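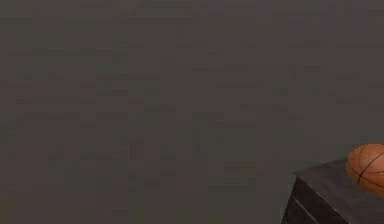
Teresa Amaral reckons you can tell whether a radio drama will work from the first door. She means the sound of it, who opens it, how heavy it is, what the room beyond it does to the voice. I've stolen that for my opening, with her permission, and I'm going to say it slowly because last time I rushed it and the back row missed it.

Then straight into hello, thanks for having me, I'm going to talk about how we made a six-part audio serial on almost no money and what I'd change. (Don't do the joke about the parking. It died in the rehearsal.)

Start with Kodetti. It's the name of the serial and also the name of the town in it, and yes, I made it up in the bath. Fishing town, cannery shut, one pub, a woman comes home to sell her dad's boat. When I pitched it, it was a telly idea. I had the whole look of it in my head, the colour of the water, everything. Skakex, who were lovely about it, read the treatment and said they'd love to hear it. I thought that was a figure of speech! They meant hear it. They do audio.

So: rewriting for the ear. This is the meaty bit, take your time.

First draft of episode one had a scene where Ida walks around her father's shed and doesn't say a word for two pages. Gorgeous on paper. On mic it's a person breathing. I tried giving her lines like "oh, his old jacket" and Paraskevi Spanos, who was script editing, put a little tombstone in the margin next to every one of them. There were a lot of tombstones. What we ended up with is Ida on the phone to her sister, lying about what's in the shed, while you hear her moving things. That became the favourite scene for plenty of listeners and it came out of me sulking for a weekend.

PLAY CLIP 1 HERE. Shed scene. Check the volume first, the one at the Dandix workshop nearly took people's heads off.

After the clip, talk about the sister. She wasn't in the telly version at all. She's now in every episode. If anyone asks whether the actors recorded the calls together, yes, two booths, and they could see each other through the glass until Laurinda asked for a curtain. Laurinda Louro played Ida. She wanted to feel that she couldn't check the other woman's face, and she was right, you can hear her listening harder.

Money. People always want the money bit so don't skip it. We had a small development grant, plus a top-up from Tymoshchuk that paid for the sound design and not a cent more. Actors got paid first. I got paid in July, when the rest had settled. Studio time is what eats you. We saved by rehearsing the daylights out of it in my lounge room, so by the time we were paying by the hour there wasn't much left to argue over. I'd do that again tomorrow.

What I wouldn't do again is record the pub scenes last. Everyone was cooked. You can hear it in episode five, and I've had to sit through episode five in public more than once.

Writing numbers, for the ones who like numbers: the first draft of the finale was 2329 words longer than the slot would hold. I cut 1000 of them in one go by losing the harbourmaster. Poor bloke. He had a speech about tides. The rest came out a line at a time and that was much, much harder, so if you can kill a character, kill a character.

Now the bit about letters. We put an address at the end of each episode, a real postal one, and asked people what they thought was under the tarp on the boat. 493 replies! Some were a line on a postcard. One person in Tasmania drew us a floor plan of the boat and it was better than mine. Pao-chu Ho read every single one and kept a pile of the ones that guessed right, and the pile was tiny, and I was unbearable for a week.

PLAY CLIP 2. The tarp. Ask first if anyone hasn't heard it and wants to block their ears.

If there's time, do the sound effects story (the boat engine is a sewing machine under a doona, Nataša Zupan's idea, her mum's machine). If there isn't time, go to questions.

Likely questions: is there a second series? We're talking. I can't say more and I'll go red, so move on quickly. Will it be on telly after all? I've been asked and I've said I'd want to keep the shed scene in the dark, and that conversation went a bit quiet.

Scripts for episodes one and two are on the table by the door, take one, please, I don't want to carry them home on the tram.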